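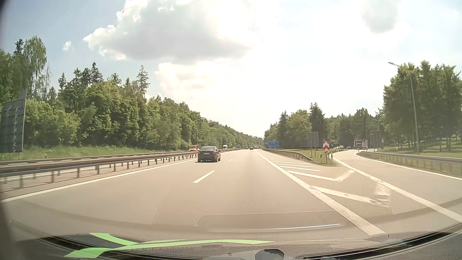 The highway, with an exit branching off to the right.

My club plays in the fourth tier, in a ground that holds 2221 people if everyone breathes in, and I have never enjoyed soccer more than I do right now. So when I read another column about how the loan system is ruining the lower divisions, I want to grab the writer by the sleeve and bring them to Skirnham for an afternoon. Loans are wonderful! They're the best thing to happen to small clubs in my lifetime, and I'd like to see more of them.

The usual complaint goes like this. A big club stockpiles teenagers, ships them out for a season, and takes them back the minute they get good. The small club is left with a hole in midfield and a crowd that had just learned the kid's name. All true. We lost our left back in January two years running, and the second time it cost us a playoff place. I sulked for a month.

But look at what we had before he left! Half a season of a left back who could play three divisions higher, for a wage we could cover out of the pie stand. He came to us from Asach having never played in front of a crowd that shouted at him personally. By October he was shouting back (cheerfully, mostly). We got 19-year-old legs and that lovely fearlessness you can't buy at our level, and he got to find out what a wet away match at Uvus does to your first touch.

People talk as if supporters only love players who stay. I don't think that's how it works for most of us. I've loved players who were with us for ten games. There was a winger on loan from Nishad who played 433 minutes in total, scored once, off his shin, and still gets a song when he turns up in some cup game on TV. We sing it at home. My kids, who never saw him play, know all the words.

I'll grant that the rules need fixing. The January recall should go, or at least be pushed back until the lending club has a real injury crisis. If you send a player out for a season, send him for the season. I'd also like the small club to get a slice of any later transfer fee, even a thin one, when a player has started 20 or more league games for them. Five percent of a big move would pay for our youth team's buses for years. The big clubs would hardly feel it, and it would give our coaches some credit for the work they put in on those cold training pitches.

What I wouldn't do is cap the number of loan players at two per squad, as some people want. Our squad has four right now and they're terrific. They stay late and sign things. One of them has started taking the corners, and suddenly we're a team that scores from corners, after years of watching the ball hit the first defender.

The other argument I hear is about identity, that a town team should be made of town players. I like local players as much as anyone, and we have three of them in the starting lineup. The loan kids haven't pushed them out. Our captain is 33, grew up a short walk from the main gate, and has been playing his best soccer in years next to a midfielder who does his running for him.

Over 2000 of us were there for the last home match, and the man behind me had driven 47 miles with a flask of soup to watch a goalkeeper who'll be gone by June. He's already got his ticket for the next one, and so have I.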